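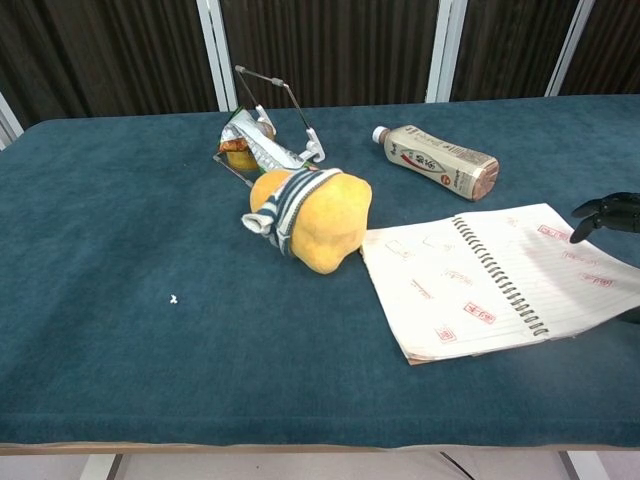
Imero began in July to offer its tabletop handling service to companies outside its own group. The service, named Toria, supplies a two-handed robot, a set of routines for sorting and arranging mixed household goods, and an operator who remains with the customer through the opening weeks. Ayane Imai, who directs customer programs for Toria, met with Firkgate Review to discuss what the service includes, what it costs and where its limits lie.

Ms. Imai was careful to define the market first. "Our customers handle returns, lost property and mixed donations," she said. "They do not receive one product in one box. They receive a bag with a drink bottle, a notebook and a soft toy in it, and a person must separate these by hand. We were asked whether part of that work could be done by a machine, and Toria is our answer to that request."

The basic agreement runs for 20 weeks. It covers delivery, setup, a felt-covered work table and training for two members of the customer's staff. The current library holds 103 routines, most of them concerned with lifting, turning, stacking or setting aside a single article. Customers may ask for additional routines, and Imero quotes for these separately.

Asked why the company chose jointed fingers over suction, which is cheaper and often faster, Ms. Imai pointed to the goods themselves. "Suction is a very good method on a carton," she said. "A knitted item gives it difficulty, and so does an open notebook. Paper is one of the hardest things we deal with. The page bends, the cover slides, and the binding catches. We spent more hours on notebooks than on any other article in the library, and I would still call that group of routines unfinished."

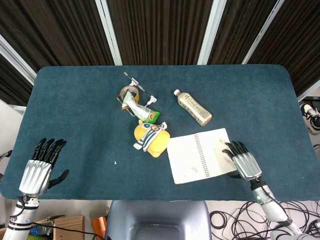 By the Firkgate Review staff
Interview with Ayane Imai, Imero

The articles on a Toria table are deliberately mixed. A bottle lying on its side and a snack package that changes shape when pressed call for different grips, and in the company's view a trial on uniform blocks would tell a buyer very little. "We ask each customer to send us their own goods before they sign," Ms. Imai said. "If the results are poor, they see the poor results. We have advised several firms to wait a year."

One early customer was Śliwiński, a regional returns handler that placed the robot at the end of an existing sorting line. According to Ms. Imai, the first 13 days were given over entirely to adjustment, and the customer's supervisors found that period longer than they had expected. By the close of the agreement the station was completing 58 articles an hour. A trained employee at the same station works faster than that, she acknowledged, and Imero does not present the service as a replacement for a full shift. Śliwiński uses it mainly in the evening, when the line is lightly staffed.

Support was the subject on which Ms. Imai spoke at greatest length. Replacement fingers are included in the fee, and a worn finger can be changed by the customer's own staff with one hand tool. Work on the forearm or wrist must be carried out by Imero. Remote assistance is available from 7 a.m. until 9 p.m. – an arrangement that has drawn complaints from customers with overnight operations. "That is a fair criticism," she said. "We are hiring for the night hours now, but I will not promise a date."

The service is leased only, and Imero has no present plan to sell the equipment outright. Inquiries about a trial should include a list of the goods to be handled and the dimensions of the space available for the table.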